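Getano Kitchen Task Kit
Reference set for manipulation research

The Getano kit gives research groups a repeatable way to test policies in a fitted kitchen. It comprises the written protocol, a tray and plate, a roll of black tape and the scoring sheets. The method was worked out by Fumiko Hamada and Setsuko Aoki and is used unchanged in both kit sizes.

Worktop tasks

Each worktop task starts from a fixed layout, with one item varied between trials. Leafy food is included as it deforms when gripped and no two pieces share an outline. A grasp counts only if the leaf leaves the plate whole and the plate stays on the tray. 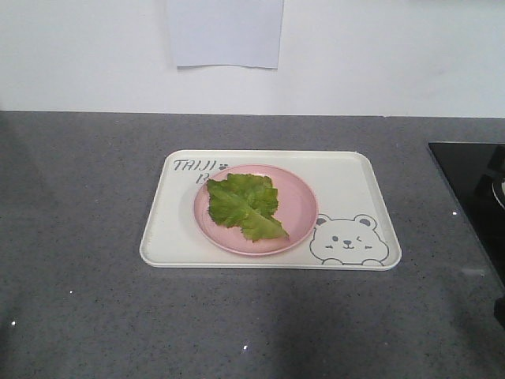 Lettuce leaf on the pink plate, printed tray.

The protocol calls for 16 trials per item. The leaf is replaced when it tears or wilts, and the change is written on the sheet. Plate position is set by eye against a reference print - exact placement is not wanted, as a small spread gives a fairer score.

Floor marks

Tasks at the lower cabinets and built-in appliances use short strips of black tape on the floor. Strips may be laid at any angle. Each is given a number on the site plan, and the base start pose is recorded against the nearest one. Marks stay down until the full series has been run.

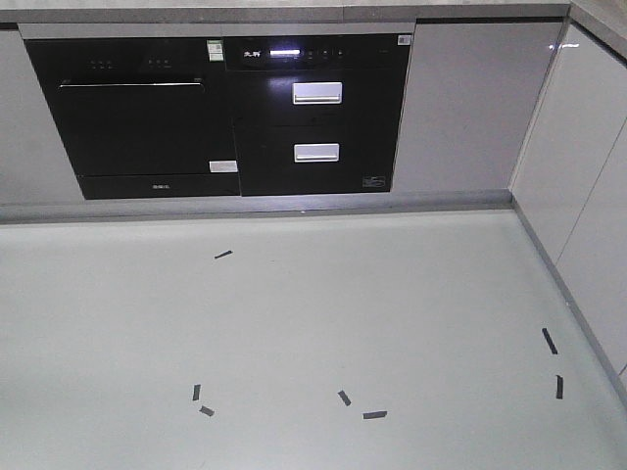

Results with the method

In the Ullberg comparison, two policies were trained on the same 80 demonstrations. With start poses held to a single mark, their scores could not be told apart. With poses spread over all marks, the second policy completed 13 of 16 drawer trials and the first completed roughly half. Leaf scores were lower for both, and most failures were double contacts with the plate.

Ordering

Supplied as Halás (single kitchen) or Lestard (several sites, shared scoring sheets). Spare tape and plates are sold separately. Fresh food is not supplied.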